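Rollard Kitchen Teaching: Your Questions Answered

Welcome, and thank you for thinking of giving us some of your time! Iqra Marwat put these answers together from the emails we get most, so if yours is missing, write to her and she will add it.

Do I need to know anything about robots?
Not a thing. If you can make a sandwich, you can teach. We'll sit you down, show you the controls, and let you wave the arm over the counter for as long as you like before anything gets saved.

What will I be asked to do?
Mostly small kitchen jobs: pick up a piece of play food, set it on the cutting board, put it back on the plate. It sounds dull and some people find it oddly soothing (I do, anyway).

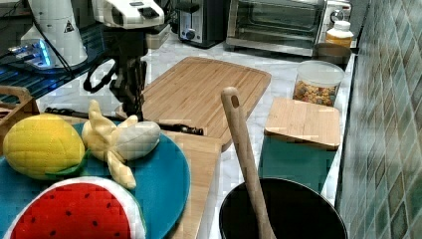
The gripper over the large bamboo board, with plush foods on the blue plate.

Is it by hand or by remote?
Both, depending on the task. Guiding by hand means you hold the arm and move it yourself, and it remembers the path. For remote teaching you use the Brostitix handset, and the arm follows along. Beginners often like the handset better, though do try each before you settle.

How long is a session?
Plan on 59 minutes, with a break whenever you want one. Please take the break! Tired hands make jerky demonstrations, and those are hard to learn from.

Why is there so much stuff on the counter?
Real kitchens have toasters and canisters and tea boxes in them, so ours does too. We also move things around between tasks, and you're welcome to suggest a layout from your own kitchen.
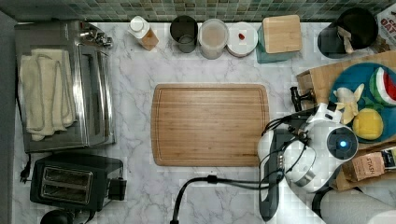
Reaching toward the banana, with the cutting board clear.

What if I drop something or bump the toaster?
Please don't worry. Let go of the handset, the arm will hold still, and someone will come over to reset. A fumble you recover from is worth keeping, so finish the job if you can.

How many demonstrations do you have?
We had 2875 saved at the end of January, and 1178 of those were done by remote. The Grønli room has the most, and we'd love for Keltier to catch up.

Can I bring a friend?
Yes, one friend per session, and you can take turns at the controls. Just mention it when you book so we can put out a second chair.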